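**Robles Grandisard Solicitors – partners' and fee earners' meeting, Gevthorpe office, January 2018**

Chair: Yesenia Meléndez. Apologies were received from the Sturkent office.

**1. Previous minutes**

The minutes from October were read and agreed. One correction: the lease renewal at Sturkent is for the first floor only.

**2. Commercial disputes**

Two matters were settled before the hearing. In the third one, the other side has asked for 24 days more to exchange witness statements. It was agreed to accept, on condition that they pay the costs of the application.

The unpaid balance on the haulage file is £2,470. Yesenia will write to the client once more before we stop work on it.
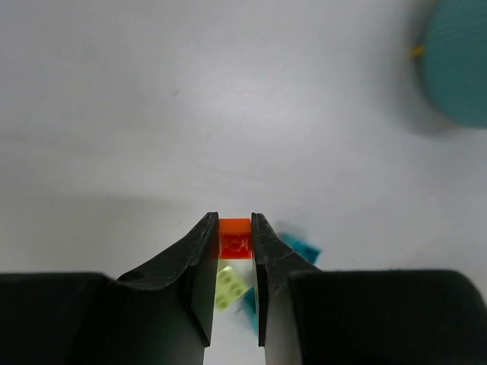 **3. Trainees**

The second trainee will move from property to disputes at the end of her present seat. Her supervisor asked that she keeps the boundary file until completion, and this was agreed. Supervision notes must be signed each month – several are still missing from the autumn.

**4. Fixed fee for first interviews**

It was discussed whether the first interview should stay at 30 minutes. The Sturkent office would prefer a longer one, with a fee of up to £300. No decision was made. Both offices will bring their figures to the next meeting.

**5. Any other business**

The archive room must be locked in the evening. Old files from before the merger are to be listed first and destroyed only with a partner's signature.

Date of next meeting: to be sent by email.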